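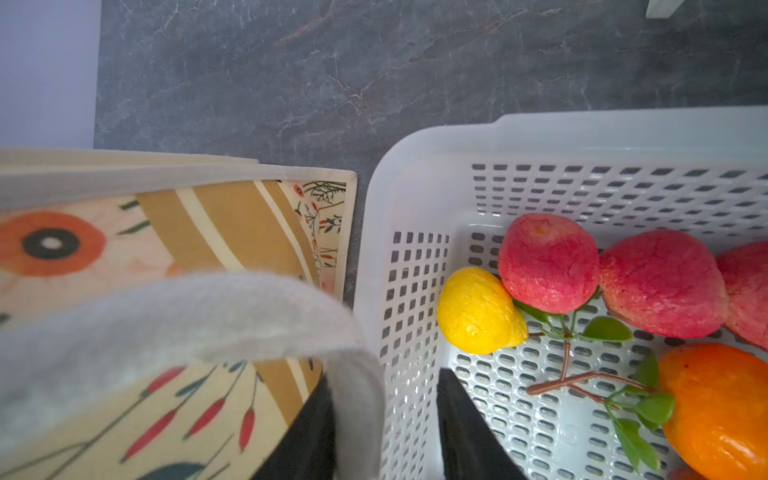
slackrope
Senior member, Grippers and End Effectors board
Posts: 3138

Thread: Narrow fingers or wide pads for bagging fruit?

I have been going back and forth on fingers for a bench job that sounds like something you'd give a toddler: fruit comes out of a plastic basket, fruit goes into a tote bag. The toddler would be finished by now.

Two sets on trial. The first is the plain tapered pair that came with the Traleo gripper. The second is the Karpenko wide pad, which cost me 350 for the pair and arrived in a nicer box than my phone did. Fruit is all artificial, so bruising doesn't enter into it. Pride does.

The wide pads hold a lemon beautifully. They also hold the lemon's neighbor, a twig, and whatever leaf was attached to the twig. The tapered ones go in between things but let round fruit squirt out sideways if I'm off center. Then there's the tote handle, which is soft, wide and always exactly where the fingers want to be. From the wrist camera it takes up a good chunk of the view once you're close.

Opinions? I know you have them.

mudlark_9
Tapered, every time. Wide pads are for people who get their objects one at a time on a clean table. A basket with walls is a different sport. You lose the width of the pad on both sides before you've touched any fruit.

pelican_brief_case
Disagree. Squirting out sideways is a centering problem and you're trying to fix it with hardware. I ran wide pads at the Oltville shop for a whole winter, 300 picks a shift, and the walls were never what got me. Closing too fast was.

mudlark_9
Were there twigs at Oltville?

pelican_brief_case
There were no twigs at Oltville.

mudlark_9
I rest my case.

slackrope
For anyone wanting the full layout, two arms on a rail, tote on the left, fruit next to it, vegetables over on the right:

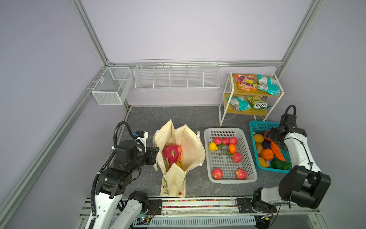 quietvalve
Do I need a wrist camera if I already have one fixed overhead?

slackrope
Get both if the budget allows. The fixed one tells you which basket you're going for and where the bag is, and the wrist one handles the last few inches, where your own arm likes to block the overhead view. If I could keep only one for this job I'd keep the wrist.

pelican_brief_case
And I'd keep the overhead, for the record. Wrist views are lovely right up to the moment a strap is all you can see.

torque_me_later
Has anyone tried skinning the tapered fingers? Clerudow sells a stick-on rubber sheet, 21 for a pack. I put it on a similar pair in March and round stuff stopped escaping. It does peel at the tips after a while, so buy spares and lower your expectations.

mudlark_9
Annoyed I didn't say this first.

pelican_brief_case
Rubber will grab the tote fabric on the way out. You'll let go of an apple and leave with the bag.

torque_me_later
Open wider before you back off, and come straight up. I had it snag twice until I changed the release.

slackrope
Ordered a pack. The Karpenko pads go to the vegetable side, where an eggplant gives them something their own size to pick on. Will post when the rubber shows up, or when I've left with the bag.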